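How to Clean Out and Refresh an Old Desktop PC (Without Losing Your Mind or Your Screws)

Posted February 12, 2024

I have a soft spot for old desktop towers. My current one came from a junk shop in Gethin, it cost me less than a decent pizza, and it sounded like a hair dryer every time I opened a browser. It got a proper cleaning over the December break and now I can work in the same room as it! So I figured I'd write down how I do it, mostly for the friends who keep asking me.

What you need

A Phillips screwdriver (a number 2 covers nearly everything), a soft paintbrush you've never used for paint, a can of compressed air, isopropyl alcohol at 90 percent or higher, some coffee filters, and a small tube of thermal paste. I like Plemach paste because it spreads easily and the cap stays on, but use whatever your local shop carries. You also want an egg carton. I'm serious, egg cartons are the best screw organizers ever made.

Before you open anything

Back up your files. I know, I know. I had 196 GB of photos on mine and I whined the whole time it was copying, but do it anyway.

Then shut the computer down all the way (sleep doesn't count), flip the switch on the power supply, and pull the plug. Press the power button once after that to drain what's left. Take a picture of the back with all the cables still plugged in, and then unplug those too.

Pick a hard surface with good light. Carpet is a bad idea, and so is the bed, which I did once and I was finding screws in the blankets for a week.

Opening it up

Most towers have two thumbscrews at the back holding the side panel. Take them out, slide the panel toward the back, and lift it off. Lay the tower down so the open side faces up. Touch a bare metal part of the case before you reach in, and keep doing it every few minutes, especially if you're wearing a wool sweater like I always seem to be.

Dust first, and do it outside if you can. Short bursts of air, can held upright, and put a finger on each fan so it doesn't spin. The power supply gets air through the vents only. Never open that box, even if it's filthy in there. 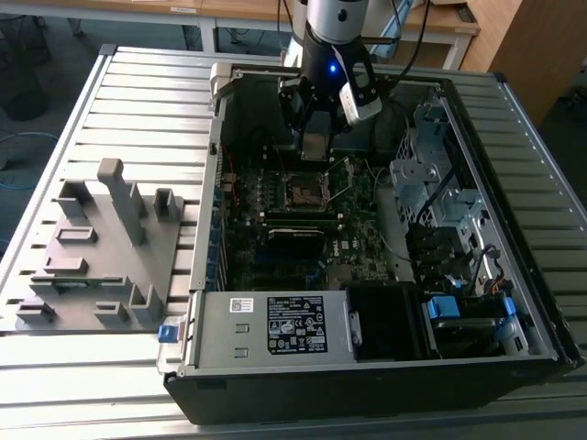
Now the cooler. If the old paste has gone hard, don't yank! Run the computer for ten minutes before you start so the paste is soft, or twist the cooler gently from side to side until it lets go. Loosen the screws a bit at a time, going corner to corner. Wipe the old paste off both surfaces with a coffee filter and a little alcohol, and keep going until the filter comes away clean. I went through a whole stack of them.

If you're taking the processor out too, look for the little triangle in one corner before you lift it. It has to go back in facing the same way, and it should drop in with no pushing at all. If you feel like you need to push, stop and look again.

A blob of paste the size of a pea is plenty. Set the cooler straight down and tighten it corner to corner again.

While you're in there

This is the time to add memory. Check your motherboard manual for the type it takes, since the notch in the stick has to line up with the slot. Press until the clips click. It takes more force than feels polite. I also swapped my noisy old hard drive for a 500 GB Musten solid state drive, and that made a bigger difference than everything else I did that day put together.

Putting it back together

Before the panel goes on, check that every fan is plugged in. (Ask me about the time I skipped that.) Plug in the monitor, keyboard and power, and start it up with the side still off. You want to see the fans turning and something on the screen.

If it beeps at you and the screen stays black, shut it off, unplug it and press the memory sticks in again. That fixes it for me nine times out of ten. If it doesn't, try one stick at a time.

Once it's running happily, shut it down, put the panel back, and check the egg carton. I had one screw left over. I still don't know where it goes, so it lives in a jar on my desk with the others.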